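Handout 3, July 2020: reading a race card

Odds of 6/1 mean a $2 win bet returns $14, stake included. The track keeps its share before the pool is paid out, so the prices on the board always add up to more than 100 percent.
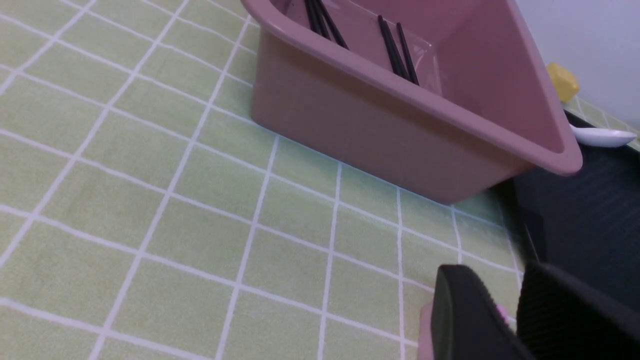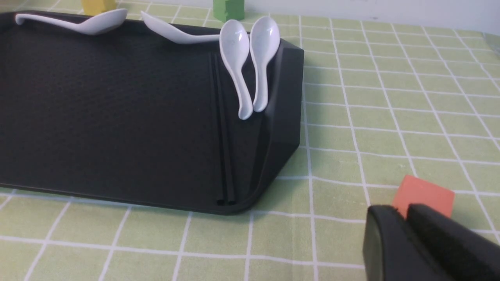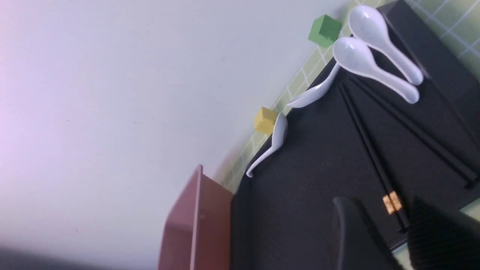
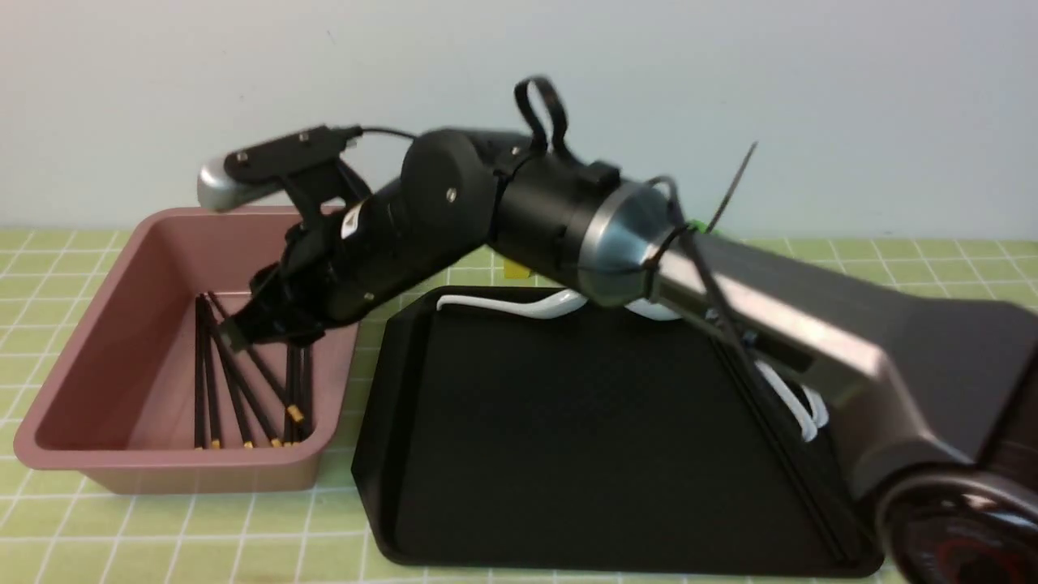 Work through the second race at Kirkport. Malabanan took 327 of the 600 win tickets, about 56 percent of its true support in February if you count place bets. Leave place bets out for now.

1. Write down each horse's share of the win pool.
2. Compare Cliltascombe's share with its morning line.

Bring both answers to the next class.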